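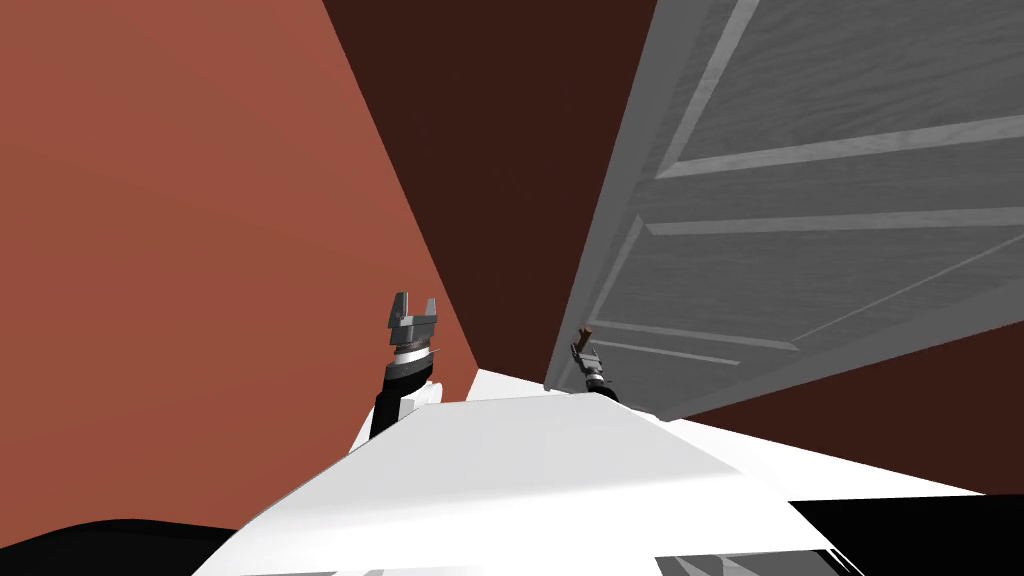 ROBOTICS | NEWS BRIEFS

Search this site Enter keyword Go

Hondell opens door task to remote drivers

11/12/2024

Brellport – Hondell has put its door task online, and anyone with a headset and a decent connection can sign up to drive the two-armed robot through it. In simulation only for now. Gray paneled door, small brown handle, right gripper goes for the handle while the left stays free.

Drivers steer both arms by hand controller. Every run is saved, good or bad, and the good ones go into training for Pustent, the company's control software. Target is 2000 clean runs by February. A first group of 14 drivers has already logged 92, most of them in one long evening.

Biggest complaint so far – the handle. Drivers say its hard to judge depth when the gripper gets close, and a lot of early tries slid off the end. Hondell has since slowed the wrist down a bit and added a reset button, so a bad grab no longer means starting teh whole session over.

Sessions run 8 minutes. No pay, but drivers get their own recordings back and a copy of the scene files. Left-handed setup promised, no date.

A real door comes later, at the company's Simon building on the east side of town. Same controls, slower arms. Hondell would not say how many good runs it wants before the switch.

Sign-up is open now through the Hondell site. Waiting list likely by the weekend.

37 shares 6 comments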